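Ticket 2236
Queue: Building and Network Support, Sternbridge
Opened by: Lindsay Ormsby
Subject: Wireless drops in the east rooms, second floor
Priority: Normal, raised to High
Status: Closed

Original report
Wireless in the east rooms on the second floor keeps dropping. Laptops stay connected to the network name but nothing loads. It lasts a few minutes, then comes back by itself. Phones do the same thing. Wired desktops on the same floor are fine. It has been going on since the start of March and it is worse in the afternoon. I have restarted my laptop and forgotten and rejoined the network. No change.

Support, first reply
Thanks for the report. Please send us the following next time it happens:
The time it starts and stops.
The room you are in.
Whether your laptop still shows an IP address, and what it is.
Whether you can reach the printer on the same floor.

Lindsay Ormsby
Happened twice today. First one was 1:40 to 1:46 p.m., second was 3:15 to 3:22 p.m. Both times in the corner office. The address during the second one started with 169.254. The printer would not answer. After it came back the address started with 10 again.

Support
A 169.254 address means the laptop asked for an address and did not get one, so it made one up. Signal strength is probably not the issue. We are looking at the DHCP server and the path between it and the east access points.

Work log
Checked the DHCP scope for second floor wireless. Pool is 1000 addresses and fewer than half were leased. Not exhausted.
Checked the server log for the two times given. No requests from the east rooms arrived during either gap. Requests from the west rooms arrived normally.
Checked the access points. All of them stayed powered and kept their uptime, so they are not rebooting.
East access points connect to the switch in the second floor closet. West access points go to the first floor closet. Moved on to the second floor switch.

Work log
Second floor switch is a Flatholm, firmware two versions behind. Log shows port 11 changing state repeatedly, then a spanning tree topology change, then the uplink blocked for several minutes. Times match the ones from Lindsay. Port 11 is labeled "spare" in our sheet.
Updated the firmware after hours to rule it out. Switch came back clean.

Lindsay Ormsby
Still dropping. 2:05 to 2:11 p.m. today. Somebody down the hall lost a video call over it. Can this be moved up please?

Support
Priority raised to High. The firmware was not the cause. We are tracing port 11 now.

Work log
Toned out the cable on port 11. It goes to a wall jack in the small meeting room, behind the cabinet. A five-port desktop switch was plugged in there, with a second patch cable from it to the other wall jack on the same plate. That is a loop. The second jack lands on port 7 of the same switch.
The plug in port 11's wall jack had a broken clip and was making contact on and off. While it was seated, the loop was live. That explains why it came and went.
Removed the desktop switch and both patch cables.
Shut down port 11 and port 7. Turned on BPDU guard and loop protection for all the user ports on that switch.

Work log
Walked the rest of the floor on Saturday to look for other unlabeled jacks and update the sheet. Clalutby and Seppälä rooms done. Lab done. Added the missing labels to the wall plates.
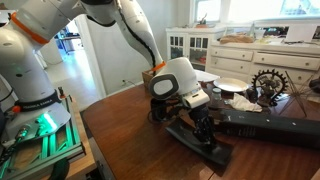 Lab, second floor. Franka Emika arm at left, second arm at top.

Support
Lindsay, the loop has been removed and the uplink has stayed up since. Could you watch it for a few working days and let us know either way? If you need more wired ports in the small meeting room, please open a separate request and we will activate a jack for you.

Lindsay Ormsby
No drops so far this week, morning or afternoon. The people in the next office say the same. We do need one more wired port in there for the conference phone, so I will put that in separately. OK to close this one.

Resolution
Network loop through an unmanaged switch in the small meeting room. Hardware removed, loop protection enabled, port sheet updated.
Ticket closed by Support.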